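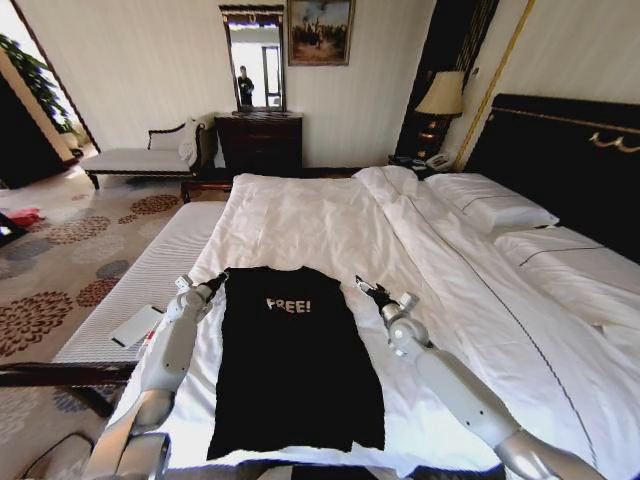
September, back at the motel in Dratcombe, nearly 11 pm

What a day at the range! My shoulder is sore, my ears are still ringing a little even with the muffs, and I would drive back tomorrow if the car had the gas for it.

Kavinda brought his new weapon light, the Kahsay, and we finally got to try it at the evening low-light session. It's so small! I've had the Urnex on my pistol for two years and never minded the weight, but after ten rounds with his I kept passing mine over. The switch sits right where my finger already wants to go (the Urnex makes me stretch for it, and in gloves I miss it half the time). His runs 70 minutes on a charge, and he paid 148 for it with the holster thrown in, lucky man.

Sumaiya Fakir ran the class. She has us fire slow, light on, light off, step sideways, again and again until it stops feeling silly. By the last string I was putting them all on the paper, and the one group she walked over to look at was mine!! Low and left, same as ever, but tight.

I went through 115 rounds, more than I'd planned. Kavinda wants to split a case of 2,000 with me before the Hernaston match, and I said yes before asking the price. Must ask the price.

Things to fix: grip pressure in the left hand, blinking, and that holster. Mine won't fit the Kahsay if I buy one, so it's a new holster too. I'm going to buy one.

Cleaning kit is still in the trunk. Morning.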